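# The case against the special plate

12 Apr 2026

I have been told by three separate people this year that I should eat off a blue plate. 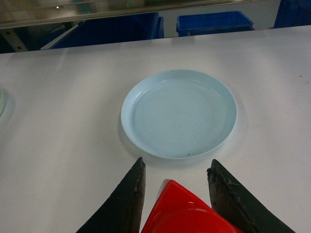

The theory goes that blue puts you off your food, so you serve yourself less, leave some of it, and wake up in July two sizes smaller. My cousin Mireille swears by it. She had it from a newsletter, the newsletter had it from a "recent study", and when I asked which study she said it was linked at the bottom. It wasn't. I scrolled all the way down past an offer for a set of plates from a firm called Koro, and I think we can guess how the article came to be written.

Still, I'm fair-minded, or I like to think so, and I said I'd give it a proper go before complaining. A shallow plastic plate in pale blue is an easy thing to get hold of. I ate my suppers off one for 13 days. I'd have gone the full fortnight but we were out on the last night and I wasn't going to carry my own crockery into a restaurant.

What happened was that I ate my supper. Pasta looked a bit odd on it. Fried eggs looked rather cheerful. Rice was rice. I went back for seconds as often as I ever do, and the one evening I left something it was because I'd burnt the leeks.

Valdis Vanags, who lives downstairs and has opinions on everything, told me I'd got the wrong blue. Apparently it has to be dark. Pale blue is "calming", and calm people eat more slowly but for longer. I asked where he'd read that and he said it was common sense. Mireille says pale is the only one that works. I'd like to shut the two of them in a kitchen together and see who comes out.

My real quarrel is with the idea that a plate ought to be doing a job on top of holding the food. You can't buy one now without a paragraph attached. The Lerkton catalogue that came through the door has a "mindful dining round" and I had to read the blurb twice to be sure it was a plate. There's a divided one for portions, and one with a wide rim that is supposed to make dinner look bigger (or smaller, I forget, and I suspect so do they).

As for plastic, I was ready to dislike it and I don't, much. It's light, it makes less of a racket in the sink, and I've stopped flinching when my nephew lays the table. Against that, a knife sounds horrible on it, and I wouldn't put one in the microwave whatever the label said. I also don't believe the people who say plastic plates last for ever. My mother had a picnic set that went furry with scratches after a few summers and always tasted faintly of washing-up liquid, or I thought it did. She said I was imagining it.

The one thing I will grant is the shape. Flat and wide with a bit of an edge is right for most of what I cook. Gravy stays put, peas mostly do, and you can cut toast on it without the crust tipping off the side. The deep "pasta bowls" everybody bought a few years ago are neither one thing nor the other, and mine now hold onions.

So I'm keeping to shallow plates and taking no view on blue. Mireille has already moved on to smaller forks. She's sending me the link, and I've asked her to check this time that there's something at the other end of it. In the meantime, if anybody has a decent way of getting turmeric off pale plastic that doesn't involve leaving it on a sunny windowsill, I'd be glad to hear it. I've tried bicarb. I wasn't impressed.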